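4. Placing and loading the rack

Read this section once the rack has been put together as in section 3. It applies to the Lotano small rack and to the Lotano wide rack unless a step says otherwise.

4.1 Choosing a spot

1. Pick a level surface at least 384 mm deep. The rack will stand on a shallower shelf, but plates will overhang at the front.

2. Keep the rack 30 cm or more from a hob, oven door or toaster. The slats are untreated at the cut ends and will darken near heat.

3. Do not stand the rack on the ridged part of a steel drainer. The lower rails need support along their full length.

4. If the surface is metal, stone or glass, lay a cloth under the rack. Any woven tablecloth or thick tea towel will do. A plastic sheet traps water beneath the rails and should not be used.

Note: The cloth does not have to be pulled tight across the whole table. It must lie flat under both lower rails. Folds away from the rack do no harm.

Note: Dark or strongly printed cloths may release dye when first used. Wash the cloth separately before putting it under the rack.

4.2 Checking that it stands firm

1. Press down on each end of the rack in turn. It should not rock.

2. If it rocks, lift it off, smooth the cloth and set it down again. If it still rocks, loosen the pegs on the high side by a quarter turn, press the rack flat and tighten them.

3. Push the rack lightly from the side. If it slides, use a coarser cloth.

Caution: Do not glue the lower rails. The rack must be able to move slightly as it takes up water and dries.

4.3 Loading plates and bowls

1. Start with the largest plate and work towards the smallest.

2. Face all plates the same way, with the eating side towards the middle of the rack.

3. Leave one gap empty after every deep bowl.

4. Spread the weight between both ends. The total load must not go above 900 g on the small rack. For the wide rack, see the label on the rail.

5. Hang cups from the end pegs only. Mugs with thick handles will not fit and should be dried upside down on the cloth.

4.4 Knives and cleavers

Knives are washed and dried one at a time. They are not covered by the plate instructions above.

1. Clear the plates from the end of the rack you are going to use.

2. Hold the knife by the handle and point the blade down and away from you.

3. Keep your other hand off the rack while the blade is near the slats.

4. A narrow blade may rest against a slat. Place it so that the handle can be reached without passing your hand over the edge.

5. A wide blade, such as a cleaver, is too heavy for the pegs. Lay it flat on the cloth with the handle towards you and wipe it by hand.

6. Put all knives away as soon as they are dry.
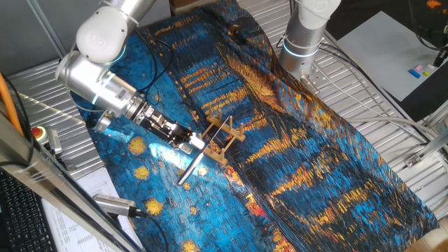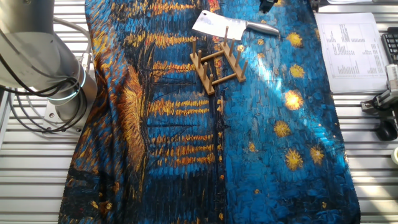 Small wooden rack, set on a printed cloth

Caution: Never leave a knife under a loose fold of cloth, where it cannot be seen. Look over the whole cloth before you pick it up or shake it out.

Caution: Keep the rack and all blades out of reach of children.

4.5 After use

1. Empty the rack and tip it on one end for 20 minutes so that water runs out of the joints.

2. Hang the cloth up to dry. Do not fold it away damp.

3. Wipe the slats with a dry towel, working along the grain.

4. Once a month, rub a little Cevisard wood oil into the pegs and the cut ends. Leave overnight and wipe off what remains. Do not oil the gaps where plates stand.

Note: Grey marks on the lower rails come from standing water. They can be removed with fine sandpaper and do not weaken the rack.

Replacement pegs are supplied in bags, part name Mazza, from the Prirkaneo spares desk. Write to Gualtiero Gentile and state the width of your rack.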